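3.2 Folding on a bare table

Okay, so the table. I went back and forth on this for far too long. Our first notes from Plollthorpe had people folding on beds, on couch arms, on the top of the dryer, and I could not compare one fold to the next because the surface kept getting in the way. A bedspread grabs at jersey. A dryer top is too small for anything bigger than a T-shirt. In the end I settled on one big white table with nothing else on it, and everything in this section comes from there (Figure 2). The laundry is plain gray stuff, the kind of soft heathered knit that half the drawers in the country are full of.
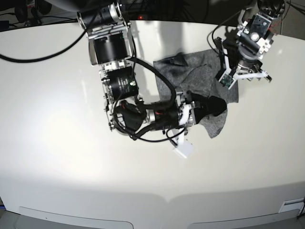 What I wanted to know was pretty simple: how flat does a piece have to be before the first fold is worth making? My grandmother would have said completely flat, every time, and she ironed dish towels. I went in thinking she was wrong, and I still think she was a little bit wrong! In the Tridoter log we have 532 folds, and in most of them a few wrinkles left in the middle made no difference to the finished shape. Wrinkles near an edge were another story. If the edge was bunched when the first fold went in, the bunch stayed there and got thicker with each fold after it, so you ended up with a lump at one corner and a stack that leaned.

I should say something about small items too. Small dark things have a way of turning up in with the bigger pieces (static, mostly, I suspect), and I had not planned for that at all. At first I left them where they were and logged the fold as usual, then I changed my mind and gave them a column of their own. That means the first 18 entries are coded differently from the rest, and I have kept them out of Table 6.

Then there is the question of when to stop. Some 6 passes of smoothing was the most I ever logged for one piece, and by then I was just pushing the same crease from one side to the other. With knits I now stop once the outline is close to a rectangle - slightly wavy edges are fine, and so is a bit of sag along the long side. Jersey relaxes on its own once it has been in a pile for a while. Woven cotton is fussier and I treat it separately in Section 4. 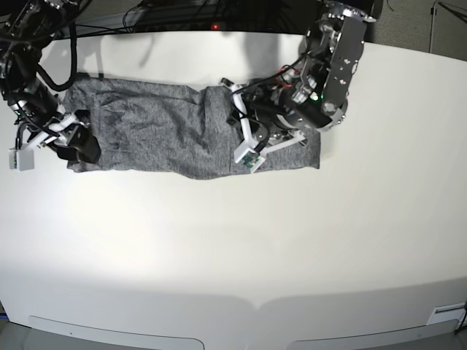

Figure 2. Gray laundry on the white table.

Cowie read a draft of this section and disagreed with me about the stopping point. In Cowie's view a rectangle is the wrong thing to look for, and the better test is whether the two long edges run parallel, even if the ends are a mess, as the ends get tucked inside anyway. Imen took the opposite side and wanted the ends squared up first. I tried it both ways on the same set of knits and liked Cowie's version better for long pieces and Imen's for short ones, so the coding sheet now has a box for each.

Last updated 13th September
2 comments

Related items
Towels, thirds or quarters?
Why fitted sheets were left out of the Tridoter log
Section 4: Woven cotton and the stubborn crease
Plollthorpe drawer survey, November notes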